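Six weeks since the crown came off and I have finally run out of ways to chew on the left. It came off in January in a piece of toffee, at my sister's, and I put it in an envelope and then put the envelope in the drawer with the takeaway menus, where it has been perfectly safe and of no use to anyone.

I am not frightened of the dentist. I want that written down. I simply find that whenever I am about to ring, it is lunchtime, and they close for lunch. Then it is nearly five. Then I have a nice cup of tea on the right-hand side and the whole matter seems less pressing.

What did for me was an almond. I was eating it at my desk at Parklow with what I thought was great skill, and it slid across and went straight into the gap, and I made a noise that brought Othmane out of the kitchen with a tea towel. He said I sounded like a gate. He also said he'd had the same thing and left it, and then told me at length what happened to him, including the part with the face, and by the end I had the phone in my hand.

The woman at the surgery asked when I was last in. I said it had been a little while. I could hear her typing, and then I could hear her stop typing. She said they could fit me in at half past two the next day as there'd been a cancellation. I have never in my life been so let down by a stranger.

Slept badly. Got up at four and brushed my teeth for so long that my arm ached, as if he wouldn't notice the other eleven months of the year. Flossed too. Bled like a stage murder. Flossed again at noon for good measure and made it worse.

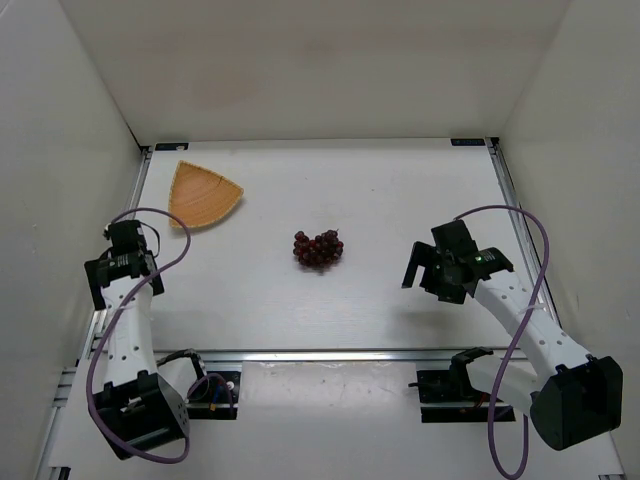

The new man is called Mr Nistor. Emanuel, he said, but I can't call a person Emanuel when I'm lying below him with a bib on. The old one, the one with the cold hands who hummed, retired to be near his boat. I'd been hoping for somebody elderly and a bit vague. Mr Nistor is young and extremely awake. He shook my hand, asked what had been going on, and then listened to the answer, which threw me, so I told him everything, toffee and all. I gave him the envelope. He looked into it for some time. There was a bit of prawn cracker in there as well.

I had to fill in the form before any of that. Do you smoke, do you drink, are you anxious about treatment, please circle from one to five. I circled two. My pen had gone through the paper.

First came the poking about. He calls numbers out to the nurse, and she writes them down, and you lie there trying to work out whether a four is good. Nobody had explained the scoring to me in thirty years of going, or of not going, so I asked. Low is good. It's how deep the gum has come away from the tooth. A two or a three is what you want. I was quite pleased with my twos and threes, and then he got round to the back on the left and there was a five, and then another five, and the nurse wrote them down a bit more slowly, I thought, though I may be reading too much into her biro.

Then the X-ray. I bite on a bit of plastic designed for a horse and everyone leaves the room.

The verdict is as follows. The stump under the crown has some decay in it but can be saved. The old crown can't go back on, it's been chewed out of shape (by me, presumably, before the toffee had its turn). He's put a temporary one on and I'm to go back for the proper one once the lab has made it. The gums need what he called a deep clean, in two halves, with the hygienist. And I grind. Apparently it's written all over my back teeth. He asked if I was under any stress and I said only since about — well, since I'd sat down.

The injection was nothing. I have to be fair about this as I've been telling people for years that it's agony. He put some jelly on first which tasted of bananas and regret, and waited, and talked to me about roundabouts, and by the time I'd formed an opinion on the one by the station it was done. The drilling was loud but it was only loud. I kept my eyes on the ceiling. There's a stain up there shaped like Portugal and I know its coastline very well now.

He told me to put my left hand up if I wanted him to stop. I put it up once, to see if it worked. It did. I then had to pretend to need to swallow.

Settled up at the desk. The crown is £178 on the plan he's put me on, and the two halves of the clean are £27 each, and I stood there dribbling slightly and nodding as though I'd been expecting less. Adel Naciri had told me to expect £100 all in. Adel Naciri last paid for his own teeth when he was at school, and I shall be raising it with him.
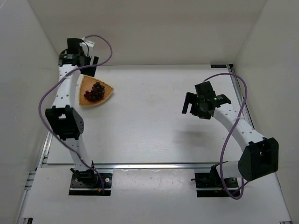 Walked home the long way with half a face. Met Issa Awad outside the chemist, naturally, the one person I'd like to seem clever in front of, and tried to say hello and got as far as the middle. She asked if I was all right. I said "dentish". She patted my arm and said her mother was the same. I don't know what her mother is the same as and I wasn't in a position to ask.

Soup for tea. I was told to wait until the feeling came back and I thought it had, and it hadn't, and I've a good deal of leek on my jumper. The lip came round at seven with pins and needles and then an ache that was almost friendly. Two paracetamol and a hot water bottle on the jaw, which the leaflet doesn't mention but I felt like it.

The leaflet does say nothing sticky, nothing hard, and no chewing on that side until the permanent one is fitted. So I am to go on eating exactly as I've been eating since the toffee, except that now I'm paying for it.

Little brushes for between the teeth as well, every night, in two sizes. I bought the wrong two. Will swap them tomorrow if I can find the receipt, which I think I put in an envelope.

Hygienist is at ten past nine, first half, left side. I've written it on the calendar in pen.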